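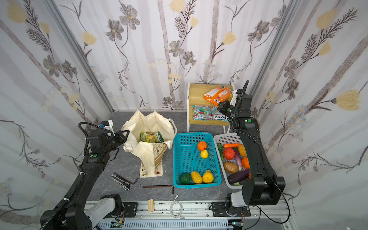 How to sort out a snack corner (and pack the snack bag) in under an hour

Quick one today. Had this half written since October and the snack corner needed doing again anyway, so, steps.

What we're after: one small shelf, one tote, one basket. Everything that gets eaten between meals lives in one of those three. If it doesn't fit, it goes back to the pantry or you stop buying so much of it.

Takes me 49 minutes with the cleaning, less if I skip the floor. Don't skip the floor.

What you need

- a small shelf, two levels is plenty. Wood top and white metal legs on this one
- a canvas tote, the kind that stands up on its own, more or less
- a plastic basket with holes in it. Turquoise here. Any color
- a damp cloth and a dry cloth
- a marker
- masking tape
- a trash bag

No bins with lids. Tried them. You stop opening them by the second week and then find crackers from last year.

Step 1. Empty it all

Everything out. Shelf, bags, coat pockets, the car door if you're brave. Put it on the floor where you can see all of it at once. A dark floor like my gray marble-look one is good for this, pale wrappers show right up. It's terrible for crumbs though, same reason.

Don't sort yet. Just out.

Step 2. Check dates

Go through fast. Past date – trash bag. Open and no clip – squeeze it, if it's soft it goes. Anything you can't find a date on, decide now, don't put it in a "maybe" pile. The maybe pile is how we got here.

Write the date big on the front with the marker for anything that runs out in the next month. On the front. Not the bottom.

Step 3. Wipe the shelf

Take it away from the wall. Damp cloth on the top, then dry cloth right behind it. Wood tops don't like sitting wet. Legs too, the white ones show every sticky finger.

While it's out, do the wall behind. Mine is papered, pale gray birch trunks with star flowers and ferns and little soft yellow tulips, and you can't scrub paper. Barely damp cloth, dab, leave it. Check what yours can take before you go near it. The pattern hides a lot but not grease.

The paper was the Bondanar range if anyone's going to ask again. Three walls' worth. I bought too much.

Step 4. Shelf back, flat stuff first

Shelf goes against the back wall, not in the corner. You want to reach it from both sides.

Flat packets on the lower board, lying down. Side by side, not stacked. I have a white MINT BLOSSOM one on the left and a FOX'S next to it and that's it, two packets, done. If you stack them the bottom one is never seen again.

Bigger bags on top. The orange bag is up there on a slant and that's fine. A bag laid at an angle is easier to grab by the corner, and it stops you lining up six of them. One big bag on top at a time. When it's gone, next one comes out of the pantry.

So:
- lower board: flat, small, lying down
- top: one big bag
- nothing on the floor underneath. Nothing

Step 5. The tote

This is the one that leaves the house. Soccer, library, long drive, whatever.

Stand it open on the floor next to the shelf. Off-white canvas, with a brown and cream patterned panel on the front flap. It sags. They all sag. Fold the sides down a bit before you start, then you can see inside and you're not packing with one hand while the other holds it open.

Order I pack in:

1. Tallest bag first, straight in. The green and yellow one in my case.
2. Anything hard (boxes, tins) down beside it so it props the canvas up.
3. Soft things in the gaps.
4. Napkins last, on top. You'll want them first.
5. Unfold the sides.

Leave some room. A crammed tote tips over in the car and then it's chips in the seat rails until summer.

Heavy things like drinks go in a different bag. I put a bottle in this kind once, a Clalteo tote, the cheap version, and the handle stitching went in the parking lot. Stronger ones exist. I still wouldn't.

Step 6. The basket

Fruit. Mine's got the pretend fruit in it – an orange, a lemon, an avocado, a pear, a mango sort of thing – and that stays put for practice and for the kids to play store with. Same layout works with real ones so I'll explain it that way.

Round things at one end. Orange up there, lemon just below it. Long or lumpy things at the other end, side by side in a row. Avocado, mango, pear. They roll less when they're lined up against each other.

With real fruit:
- one layer only, bruises otherwise
- ripe ones nearest to you
- a basket with holes all over, sides and bottom, so air gets in
- avocados and pears soften quicker next to other ripe fruit, so if you want them to last, move them out
- lemons keep longer in the fridge, put one out and keep the rest cold
- wash when you eat it, not before

Rinse the basket once a week. Shake it, let it drip, dry cloth round the rim. The holes collect gunk in the corners, old toothbrush gets that out.

Keep the basket near the tote. Mine sits to the right of it. Last thing before you leave, one or two pieces of fruit go from basket to bag, on top with the napkins, and you're out the door.

Step 7. Labels, if you must

Strip of masking tape, marker, stick it to the shelf edge. TOP: one bag. BOTTOM: flat. Took the kids a few days. Mine fell off after a while and I didn't replace them, everybody knew by then.

Don't use the fancy stick on labels on wood. Povance make some nice looking ones and I had to get the glue off with cooking oil.

Teaching it to little kids

Use the play fruit. Tip the basket out, ask them to put it back, round ones one end and long ones in a row. Then the bag. Let them put an empty snack bag in the tote and take it out again a few times. Sounds silly, it works, and you don't lose a real pear under the couch.

Give one job each. One does shelf, one does basket. Two kids on one tote is a fight.

Keeping it up

Five minutes on shopping day.
- top bag empty? Swap it
- packets on lower board, still two or three? Good. More than that, back to pantry
- tote – turn it upside down over the trash and shake
- basket rinse
- sweep

That's realy it. I used to do a full reset every weekend and hated it.

Cost

Shelf was $60 at Karppinen, on sale, it was 68 before. The basket and the tote I had already. You don't need to buy anything if you've got a low stool and a shopping bag, do it with those first and see if it sticks.

Things I get asked

Can the shelf go in the kitchen? Sure, away from the stove. Chocolate and mints go soft anywhere warm, and keep it out of direct sun too.

What about ants? Clips on everything open, floor swept daily for a week. If they keep coming move the lot up to a counter and find where they're getting in.

Bigger family? Second tote before a second shelf. A bigger shelf just fills up.

Does canvas wash? Mine says cold, hang to dry. Check the tag. Patterned panels can run so do it by itself the first time. It comes out wrinkled and saggier then before, still works.

Wire basket instead of plastic? Leaves lines on soft fruit. Put a dish towel in the bottom.

Next one is the pantry shelf behind all this, whenever I get to it. Bring a bigger trash bag.

Last updated: Monday, March 5, 2018

68 shares | 49 comments

Contact | Copyright, all rights reserved | Back to top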